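Grout colour for a small bathroom: light or dark?

plimarmont_bao
Right, we've finally got a date for the tiler (Friday!) and I still can't pick a grout. Tiles are plain pale rectangles, brick pattern, floor to ceiling. My other half wants white so it all blends in. I want a mid grey because I've lived with white grout before and I was forever at it with a toothbrush.

The room is tiny, mind you, and I do worry that all those darker lines will make it look busy.
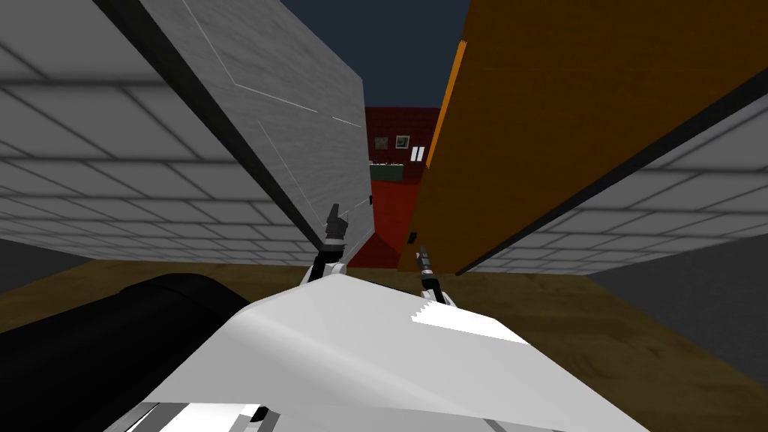 Budget's pretty much gone too, the quote came in at 463 for labour and that's before the adhesive, so whatever we choose we're stuck with it for years. Anyone regret going grey?

Hoa_D
Grey every time. Ours has been down 6 years and still looks fine with a wipe now and then. Don't go too dark though, charcoal shows every bit of limescale.

uthai_c
Have to disagree, sorry. We did grey in our last flat and I hated it by Christmas, it was like showering inside a sheet of graph paper. White with a decent sealer is no bother if you open the window.

Hoa_D
What window? Half the bathrooms in this country haven't got one!

uthai_c
Fair point, ours has a big one.

plimarmont_bao
No window here, just a fan that sounds like a lorry. Leaning grey then. Is 2 mm too thin for the gaps?

toan_mac
2 is fine if your tiles are straight. Ask the tiler to do a test patch behind the loo and let it dry overnight before you decide, it goes a lot lighter.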